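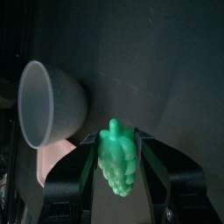 Green plastic grapes

Channels freeze every evening after changing router

Posted by plumitz_user, Jul 24, 2022

Hello to all. I have a TV box from Brakano and I watch the channels by internet, with a paid and legal subscription. In the morning everything works very well. In the evening the picture stops after 10 minutes, the sound continues a little, and then I see the loading circle. It started when I changed my old router for a Wulley. The speed test on my phone shows a good result, also in the evening. I already restarted the box and removed the app and installed it again. The box is on Wi-Fi, in the room next to the router. Must I buy a faster plan?

Matić

Please don't buy a faster plan yet. A speed test on the phone tells you about the phone, and the box can have a much weaker connection. First connect the box with a network cable for one evening. If the freezing stops, your problem is the Wi-Fi. In that case open the router settings and look if the box is on the 2.4 GHz band - in an apartment building this band is very crowded after dinner. Move it to 5 GHz if your box supports it.

If it also freezes with the cable, write down the hour and call your provider. Ask them to check the line at this hour and not in the morning, when all is fine. I had to call 2 times before they did it.

tvbox_12

same problem here, i just use the antenna now

plumitz_user

Thank you for the answers. With the cable it played the whole evening without stopping. I found the box on 2.4 GHz and changed it, but the cable is still in place for now. I will try again without it in September, when my neighbors are back from vacation.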